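# Chapter 8: Teaching by Hand

In the earlier chapters, your club programmed the robot line by line. In this chapter you will work in a different way. You will do a task with your own hands, using hand-held grippers, and the movements you record will become the lesson for the robot.

The method was tried first by the student club in Irwood, and later by the school team of Sundville, which used it for the Droltby Cup in April. The Sundville team recorded 730 demonstrations of one small task. They had planned 1000, but many early recordings had to be repeated, as the students moved too fast and the markers went out of view.

Before you start, please learn these three words:

- **Demonstration**: one complete performance of a task, from the start position to the end position.
- **Marker**: a black-and-white square pattern which helps software to find the position of a tool.
- **Start position**: the place where both grippers must be before each demonstration.

For all exercises we use a plain table, and we keep the grippers in front of the body. Move slowly. It is better to make one calm demonstration than two quick ones.
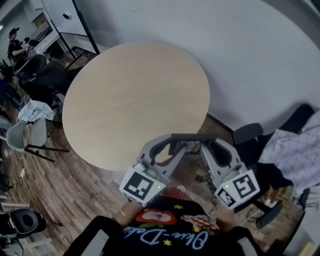 *Figure 8.1. Two hand-held grippers with their ends brought together over a round table. Each white housing carries at least one square marker.*

## 8.1 Choosing a first task

A good first task is short and needs both hands.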